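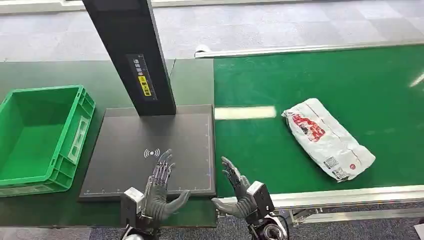
Why does the robot stop with both hands open and refuse to pick up the next package?

The hands have lost agreement about where they are in relation to each other, and the controller holds them apart until somebody clears fault 534.

It's one of the more common calls we get from new Clamia owners, especially in the first month, and it looks more alarming than it is. Please take your time with the steps. The robot will wait for you, and so will the packages.

CAUTION: Fingers can close without warning while fault 534 is showing. Keep your own hands off the pad and the belt until step 2 is done, even if everything seems perfectly still.

Clearing fault 534

1. Press Pause on the Stiscombe control panel and let the belt come to a full stop.

2. Turn the hand power key to OFF and take the key with you. Wait 40 seconds. The finger motors hold a little charge, and it needs that long to drain away.

3. Look along both wrists and follow the black cables down as far as you can. A cable that has pulled tight or slipped out of its clip is the usual culprit. Ease it back — never tug on the plug itself.

4. Lift away any package within reach of the fingers. Soft plastic wrap likes to catch in the thumb joints, so check there too.

5. Turn the key back to ON and choose Re-match Hands. Stand clear while the fingers open and close.

6. Run the belt at low speed and watch a few packages go through before you return to 100 percent.

Note: If the fault returns after 2 tries, leave the key at OFF and call the Larkport service desk. A third try can strip the small linkages in the fingers, and those are a slow part to get.

Note for Kruger belt owners: Pause does not stop your belt. Use the belt's own stop button in step 1.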